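Brarneck Home Forum > Surfaces and Finishes > Printed parquet top: towel or bare under metal pots?

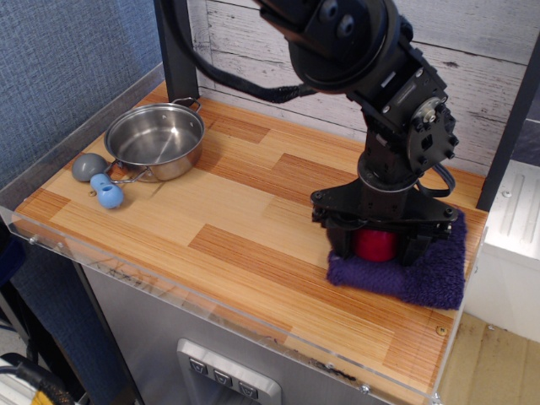 Table with the parquet print, steel pot on the left, purple towel at the right front corner.

landside_221
Posted Monday, 7:16 am
Looking for input on protecting a printed parquet tabletop. The pattern is rectangular planks, light tan and orange-brown. There is a clear acrylic rim along the front and left edges, with small screws near the corners. The small steel pot with the wire handles gets set down on it daily. So far I keep one folded plush towel on the table and move it to wherever it is needed. Questions:
1. Is a towel adequate under a bare steel base, or should I get a proper mat?
2. Does the rim need to come off for cleaning?

grainline
Posted Monday, 8:02 am
A towel is adequate for scratches. It is not adequate for heat. Plush pile compresses under a hot base and the print underneath can haze. Use cork or a trivet for anything off the stove.

Avram408
Posted Monday, 8:40 am
Disagree on the towel even for scratches. Pile holds grit. Slide a folded towel across a printed surface for a few months and you get fine dull tracks along the fold line. I had this on a Flullora top, same kind of pattern, and it showed worst on the dark planks. Bare and wiped is better than covered and dirty.

grainline
Posted Monday, 9:15 am
Then wash the towel. Shake it out, lift it when you move it, do not drag it. Grit under a bare pot does more damage than grit in a towel.

Avram408
Posted Monday, 9:31 am
You can see grit on a bare table. You cannot see it in dark purple plush.

landside_221
Posted Monday, 12:10 pm
The towel goes through the wash weekly, no softener. The pot is cold when it goes on the table, should have said so. It holds clothespins most days.

rimjob_carpentry_700
Posted Monday, 1:25 pm
On question 2: leave the rim on. Every time you back out a small screw in acrylic you risk a crack at the hole. Run a plastic card with a damp cloth over it along the joint, then a dry cloth. If you ever do remove it, refit the screws by hand and stop as soon as they seat.
Also check the brass-colored screw head near the right front edge. If it stands proud at all, it will snag towel loops and pull them.

landside_221
Posted Monday, 5:48 pm
Checked with a fingernail. It is slightly proud. Found two pulled loops on the underside of the towel.

grainline
Posted Monday, 6:05 pm
Quarter turn with a hand driver, no more. If it spins without biting, leave it and put a felt dot over it.

Avram408
Posted Monday, 6:20 pm
Felt dot collects crumbs. Clear bumper is easier to wipe. Otherwise agree on the quarter turn.

landside_221
Posted Monday, 8:16 pm
Quarter turn done, now flush. Ordered a cork mat for the pot. The towel stays for the toys, they get dropped more than set down. Will check the dark planks for tracks in August and post what I find.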